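Speaker notes, "Showing by hand: what we learned from teaching by demonstration"
Fogh meetup, Sunday session, start 13:00

Slide 1. Title
Wait until people are seated. Say hello and say which team I am from (Ilholm, manipulation group). Ask who in the room has ever driven a robot arm with a joystick. Ask who enjoyed it. Do not comment on the hands, go to the next slide.

Slide 2. Two ways to show a task
With remote control, the person moves a controller and the arm follows. With hand-held grippers, the person does the task directly and the arm is not there at all. We have used both at Ilholm. Today I speak mostly about the second way, but I should be fair to the first one, as there may be people from Grusora in the audience and they do very good remote work.

Slide 3. Remote control, the good part
The recording is already in the robot's own body. If the operator could do it, the arm could do it, with its real joint limits and its real speed. Nothing has to be translated later. Mention that for our cabinet task we still use it.

Slide 4. Remote control, the hard part
It is slow, and it is tiring for the neck and the eyes. New operators at our site needed 6 sessions before we kept their recordings. They do not feel contact, so they press too hard — play the short sound clip of the plastic cup here. If the clip does not play, skip it, do not try to fix it on stage.

Slide 5. Hand-held, the first weeks
We started on the Kurix project in March. The plan was 200 demonstrations of one simple job: pick a small thing from a soft surface and put it in a tray. We threw away 13 of them in the first review. The main reason was speed. People's hands are fast, and a fast hand gives a path that the arm can not follow. Now we tell them to move as if the object was asleep. (People usually smile here, give them a second.)

Slide 6. Why soft surfaces
On a hard table you can slide the fingers along the surface and it forgives you. On bedding, the surface goes down when you push and the object goes down with it. The person corrects this without thinking, and this correction is what we want to record. Ask people not to flatten the cloth before they begin. We want the folds.

Slide 7. Packets
Small sealed packets are my favorite object for teaching. They bend, they shine, and the thin sealed end gives a different grip from the filled middle. Tell the audience to look at how the fingers hold the fruit bar upright from both sides. Stay on this slide a little longer than feels natural.

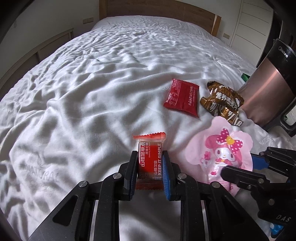

How many people should record the same task? More than one, even if the first person is very good, as each person has their own habits of approach and the robot should see several of them.

Slide 8. What we write down
Object, surface, name of the task, left or right hand or both. Also a free comment from the person. The comments were my idea and I was told they would be useless, but "I changed my mind in the middle" explained many strange paths to us.

Slide 9. What still does not work well
Very thin objects. Handing over from one gripper to the other. Also long tasks, where the person gets bored and the last part becomes careless — be open about this, somebody will ask anyway.

Slide 10. Questions
Leave the contact address on the screen. If there is a question about costs, say that I can talk after the session. Remember to return the clicker to the front desk.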